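Workshop notebook, cushion covers
January, started 8:40

Carrying on with the covers for the Prullar order. Salvador cut the last of the print yesterday and left the pieces on the long shelf by width. I checked them against the card before sewing. Two were short on the grain side and went back to him for recutting.

Seam allowance is staying at 6 mm on the long sides. Elaheh wanted more at the zipper end and I agree, the loose weave frays there as soon as it is handled. Wrote it on the card so the next person doesn't have to ask.

The crackle print is the one giving trouble. There is no straight line anywhere in it, so I can't use the pattern to check that a panel is square. Chalk the grain line on the back before cutting.
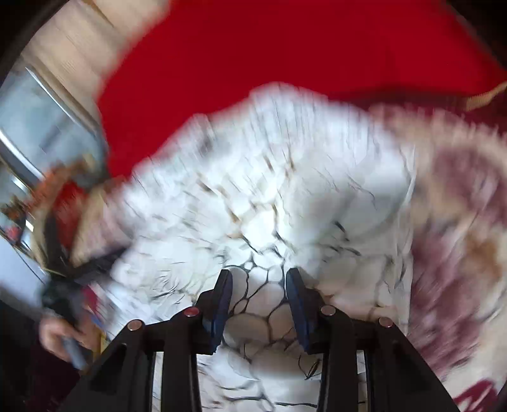 Thread

Tried the Gullix polyester and the Orkano cotton on offcuts. Gullix ran clean at normal tension. Orkano broke twice on the zipper foot, both times at the stop. Erhan thinks the needle had a burr. Changed the needle, no more breaks, but I only did one length after that. Using Gullix for this order and keeping the Orkano for basting.

Total on the order is 648 covers. 79 are closed and pressed. Güven says Avcı can't send more zippers until the end of the month, so we do the side seams on everything first and leave the zipper ends open.

Filling

Ekrem asked if the inserts should be the same size as the cover or bigger. Bigger. With a same-size insert the corners go flat and the seams pucker.

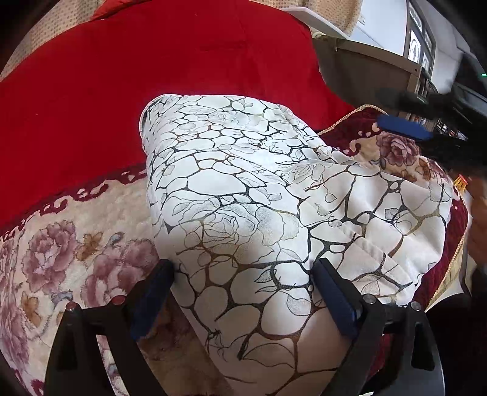

He'll make up a sample each way anyway and put them with the buyer's notes. Push the corners in first, then the middle, and shake the filling down before closing. Don't pull the zipper with the insert bunched behind it, that is how we lost the slider last time.

Iron: medium, from the back, with a cloth. The steam setting left a mark on one offcut. Not sure if it was the water or the print. Ask Elaheh.

To do: recut pieces from Salvador, new needles, chalk.

Stopped 4:15.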